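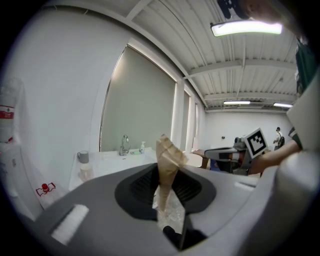

Tips from the Perkby open day

Posted 8/28/26 by Annapurna Chowdary

I went to the robotics open day at Perkby to see machines do kitchen chores, and came home with a page of tips for doing them myself. Robots are fussy about how a kitchen is laid out, and most of what suits them suits a person in a hurry as well.

The room had a counter and sink at one side and tables for the demonstrations. Visitors could try the hand-held grippers, which work like a large pair of tongs and record how you pick things up. The team from Suvarna use the recordings to teach their arm, and had 2,441 of them on the day I visited. The Kutow stand next door was mostly about sorting and putting away.

Paper cones

Brown paper folded into a cone is handy for nuts, dried peas, seeds or peelings. Start with a square, roll it from one corner and fold the loose point inside to lock it. A cone won't stand on its own, so put it point down in a mug or a jar before you fill it. Leave the top edge alone until it is full, then fold it over twice. If the tip leaks, you have rolled it too loosely.

I found cones hard to pick up with the gripper. Squeeze near the rim and the paper folds in. Halfway down is better, and the same goes for fingers.

Clear wrapping

Clear plastic is awkward for the machines to see, and it is easy to lose in a kitchen too. I now keep one bowl by the chopping board for wrappers and empty it when I finish cooking. Flatten them first – they take up far less room in the bin.

By the sink

Keep soap and sponge on the same side as your washing-up hand. Stand the sponge on its edge so it dries. Mugs waiting to be washed go on the other side, handles all facing one way. Mr Balari, who ran the washing-up demonstration, told us his arm took 60 seconds to find a handle that was turned to the wall. Mine are now turned outwards in the cupboard as well.

Drawers and shelves

Leave a finger's width between things you lift out from above. Don't stack more than four bowls. Heavy items go at the front of a low shelf, and anything you haven't touched since February can move to the back or out of the house. Labels should face forwards and sit at the same height, particularly on jars with matching lids.

If you go to the next one

It runs for two hours and that is enough. Wear sleeves you can push up – you will want your forearms free for the grippers. The queue is shortest at the start. Children can have a go if an adult holds the other side of the handle. Tea is on the far table, and you take your own cup back to the sink.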